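About Wasalum

Wasalum has tested drinking water for rural supplies since 1919.

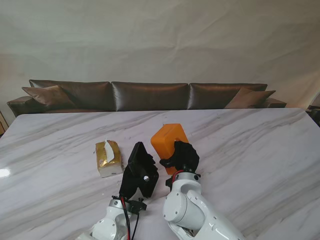 Text: small printed label

Samples reach the Natatlow laboratory chilled and are logged on arrival. Lead and nitrate are run daily.

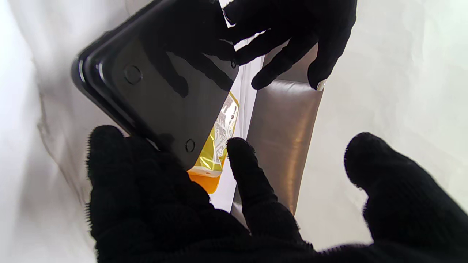

Drarketti writes that its borehole reports now arrive within 5 working days.

Private wells take longer in November.
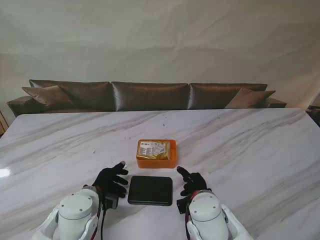 Each sample bottle holds 1000 ml. We serve 429 supplies.
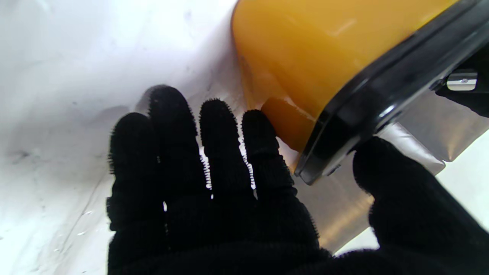
Results are kept on file and reissued on request.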